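The Two-Shelf Kitchen

The woman who sorts kitchens for a living does not want her name in this, on the grounds that her sister would ring up and ask about her own. She works under the name Plistden, takes bookings from Burnberg out as far as Skesby, and charges for a visit of 45 minutes, which she says is as long as anybody can bear being asked about a colander.

We met on a Friday in her own kitchen, where I had hoped to find chaos. There was a drawer that wouldn't shut. She saw me looking at it and moved her chair in front of it.

Her method starts with a clear table. Clients are told to put out only what they used since the last grocery run, and they always cheat. "People put out the pasta machine," she says. "I ask when they last made pasta. They tell me about a vacation."

What is left, once the pasta machine has gone back to its box, tends to be modest. Something to heat food in, something to drain it over, a plate, a sauce.

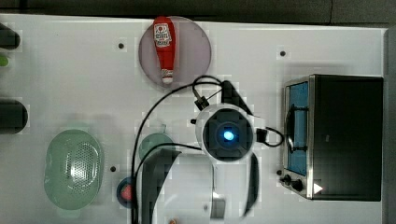
"Ketchup is where you find out who you're dealing with," she says. "It belongs in the door of the fridge, or it belongs in the cupboard, and I have watched a married couple discover after 9 years that they disagree." She takes no side. She has noticed that whoever cooks less has the stronger opinion.

She is firmer about toaster ovens. Most of her clients apologize for theirs and then admit that the big oven holds baking sheets. "So the big oven is a cabinet. Fine. Call it a cabinet and stop feeling bad." She wants the small one out on the counter with room for its door to come down, or swing, or whatever it does, and nothing stored on top. I asked whether anyone obeys the last part. "For six days," she said.

Strainers she rations to two per household. One client had nested hers so tightly that they had to be parted with dish soap. Plates are harder, because plates come from mothers. She once spent a whole visit on a set from Öztürkmen, a shop that closed years ago, and left with every piece still in the cupboard and a slice of cake.

Does any of it last? She shrugged and got up to make more coffee, and the drawer behind her chair slid open another inch.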